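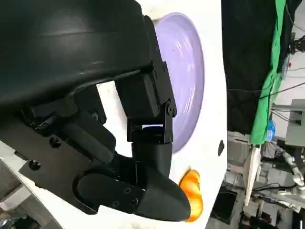
**Flindik opens its tabletop recordings to small labs and schools**

FESTITZ – Flindik, the workshop that has spent much of the past year patiently guiding robot arms through everyday chores, is pleased to announce that its first full set of recordings is ready to share. The collection is called Tinditine, and it holds 1115 demonstrations of a robot arm doing the kinds of things most of us do before we have finished our coffee: picking something up, moving a plate a little to the left, putting a piece of fruit (real or toy) where it belongs.

Every demonstration in Tinditine was made with a person in charge of the arm from start to finish. The operator moves a hand-held controller, the arm follows, and a small camera mounted near the gripper records what happens close to the fingers. The arm's joint positions are saved along with the video, so that a learning system can study the motion and the view together. It is slow and friendly work, and we have grown very fond of it, even on the afternoons when the same plate has to be set back in its place more times than anyone would like.

The tasks fall into 5 groups: picking up, placing, pushing, stacking and clearing away. We kept them simple on purpose. In our early sessions we tried long routines with many steps, and we found that operators got tired and began to rush toward the end. Shorter tasks gave us steadier movements, and they also made it much easier to go back and repeat a recording when something had slipped.

We should say a word about the ones that slipped. Of the full set, 826 demonstrations are marked as clean, meaning the operator finished the task in one go and a second person agreed when watching the recording afterward. The rest include a fumble, a pause, a second try or an outright miss. We thought for a good while about leaving them out, and in the end we kept them all, each one clearly labeled. Several of the people who tried early copies told us they wanted to see how an operator recovers after a poor grasp, and a few wanted nothing else!

Tinditine was recorded with help from Nishad, our neighbor in Festitz, whose staff shared their workspace with us and took many turns at the controls. Some of them had never moved a robot arm before they sat down with us. Their recordings are a little different from ours – slower on the approach, more careful on the release – and we are glad to have both kinds in the collection. Each operator is listed by a number only, and no names are stored with the files.

We also left the surroundings much as they were. A working room has cables, curtains, bottles and other equipment in it, and a system that has only ever looked at bare tables may have a hard time when it meets a busier one. Objects were shifted between recordings, and the lighting was left to the time of day. Notes on each session are included, written in plain language by whoever was at the controls, so you will come across remarks such as "grip felt loose" or "started too far back."

**What is included**

- Video from the gripper camera for every demonstration
- Joint positions and gripper openings, matched in time to the video
- Labels for task group, operator number and outcome
- Session notes, lightly tidied for spelling

Tinditine will be available from March, free of charge for teaching and research. Schools and small labs can ask for a copy on a drive if downloading is difficult where they are, and we will gladly send one. Companies hoping to use the recordings in a product are asked to write to us first so that we can talk through the terms.

To mark the release, Flindik will hold an open day at the Festitz workshop on the first Sunday of the month. Doors open at 4 in the afternoon. Visitors are welcome to take the controls and record a demonstration of their own, which they may add to the next round of Tinditine or simply watch back on the screen with us. Children can take part with an adult beside them, and no experience of any kind is needed.

**About Flindik**

Flindik is a small workshop in Festitz that records and prepares robot demonstrations for people who are building learning systems. Requests for copies of Tinditine, visits and press questions can be sent to the Flindik front desk.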